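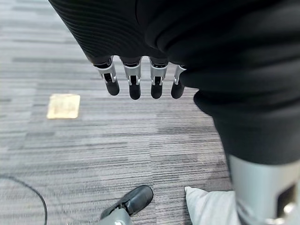

Masanobu Noguchi thought we should start with the cushions, as people moan about them more than any other part of tidying a sitting room. He had a point, and his remark changed the order of our work, so it goes first in this report.

Project report: Keeping a shared sitting room tidy
Student: Isamu Yoshida
Handed in: 10/08/2021

1. What I wanted to find out

The sitting room at Kurian is shared by 18 residents. Cushions end up on the floor, blankets are left in a heap, and the last person out at night is supposed to put it all back. The question was whether a fixed way of doing it would be kept up for longer than a simple notice saying "please tidy".

2. The sofa

Most of the work is on the sofa. The backrest has tufted dimples and gaps between the sections, and crumbs get into both. I wrote down a short routine:

Take everything off the seats.
Brush along the gap between the seat cushions, back to front.
Wipe the headrests with a damp cloth.
Put the throw pillows back last.
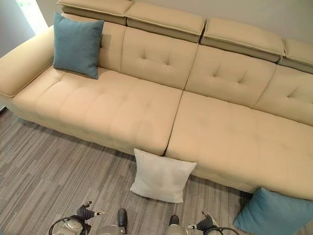
Fig. 2. The beige sofa with throw pillows.

I had first planned to have the pillows spaced evenly along the seat. Residents told me they moved them straight away to sit down, so the rule became that a pillow can go anywhere as long as it is off the floor. This was easier to keep to.

3. The blankets

Folding took more thought. A thick fleece does not hold a sharp fold — it springs open if it is folded too small. I tried two methods. In the first, the blanket was folded in half three times and laid on the seat. In the second, it was folded lengthways and hung over an arm of the sofa.
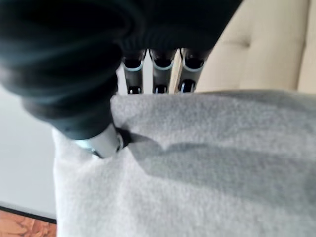
The second method was quicker but the blanket slid down whenever someone leaned on it. The first took longer and stayed put. With both, it helped to smooth the fleece flat with the palm before making the next fold, as any crease left inside makes a lump later on.

4. Results

For the first two weeks only the notice was up. After that I put up the routine, printed on one sheet, and left it for another two weeks. I checked the room each morning before breakfast and gave it a mark out of 100. The marks were better with the routine, mainly because of the floor. The blankets improved less. Several people told me they did not mind how a blanket was folded if it was clean.

5. Problems

I did all the marking myself, so the marks depend on my opinion. Some residents also knew when I was coming and tidied up beforehand. In September I would like to repeat the checks at Pasa, where the room is smaller — Masanobu has offered to do the marking there.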